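Open shelves. I'm for them, and I'm tired of being told I'm wrong by people who own a lot of cupboards.

Wrote most of this at 6 a.m. with a cold coffee so forgive the mess.

When we fitted out the packing room at Mornthorpe the quote came back with doors on everything. Soft-close, the lot. $3,000 more than without. Benedita Esteves, who has packed more orders than the rest of us put together, read it over my shoulder and said what do I need a door for, I've got both hands full. Fair enough. Doors came off the quote that arvo.

The case against is always dust. Yes, dust. You wipe a shelf. You also have to wipe the inside of a cupboard, only you don't, you shut it and forget, and in May you find a roll of labels from the Tawhiri job that everyone swore had been chucked out. We'd reordered those labels. 300 of them.

Second complaint is that it looks untidy. Well it looks exactly as untidy as it is. I'd rather know. A cubby with too much in it gets fixed by whoever walks past, a cupboard with too much in it gets leant on till the latch catches.

Zbigniew Szewczyk disagrees with me on all this and he's not silly. He says open storage fills up with whatever's in your hand, and at the Momarstead place he saw it happen, tape guns and lunchboxes and somebodys bike lock. So his rule, which I've pinched: some cubbies stay empty. On purpose.

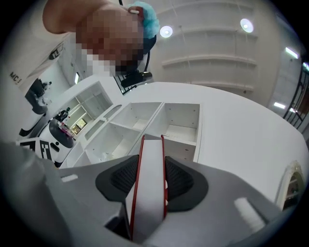

People hate that rule. An empty cubby looks like waste, like you paid for it and didnt get your money's worth. But a spare space is where the odd thing goes when the odd thing turns up, and it always turns up at ten to five. Fill every gap and the next box lives on the bench, then the bench is gone.

Same goes at home by the way. My pantry has 3 shelves and one is bare and my sister can't stand it.

So no doors. Leave some room. Wipe it down at knock-off. If you want to hide things get a shed.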